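Gudorach: Designing a Small Fighting Game for Two Players on One Keyboard
Project report, Game Design elective, spring term

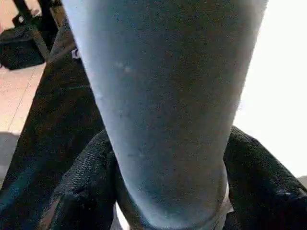
Fig. 1. Blue-gray tapered form, close up.

When our group picked a fighting game for the spring project, our instructor warned us kindly that fighting games look simple and then eat your whole semester, and I have to say that was fair. We started in April with a paper sketch and a lot of big ideas (a story mode! weather! a talking sword!) and we ended up with Gudorach, a one-on-one game with 3 fighters, one arena and a very loud bell. I am still fond of it.

The fighters are called Condetti, Takby and Du Plessis. Condetti is quick and hits lightly, Takby is slow and can grab, and Du Plessis keeps her distance and throws things. We wanted a new player to feel the difference within a few seconds of picking somebody, so we gave each of them their own walking speed and jump before we drew a single punch.

Every fighter begins the round with 100 health. We tried bigger numbers early on, going as high as 2000, which looked exciting on the screen but made it hard for us to tell whether a kick was too strong. Going back to the small number made the balancing talks much shorter, and we had plenty of those, mostly over snacks and mostly about Takby's grab. In the first build it could not be escaped at all. Now the other player can break free by pressing block early, though I think the timing is still a bit strict.

To test the balance we had the computer play against itself overnight, and by morning it had logged 3444 matches. Condetti won far too many of them, usually by standing in the corner and poking. We made her recover more slowly after a missed poke and pushed the corners back a little, and after that our classmates stopped choosing her every single time.

The part I would still like to fix is the sound. The bell and the hit noises play on top of each other at the end of a round, and with both players mashing keys it can get muddy. Online play was on our first list too, but we dropped it so we could finish the menus.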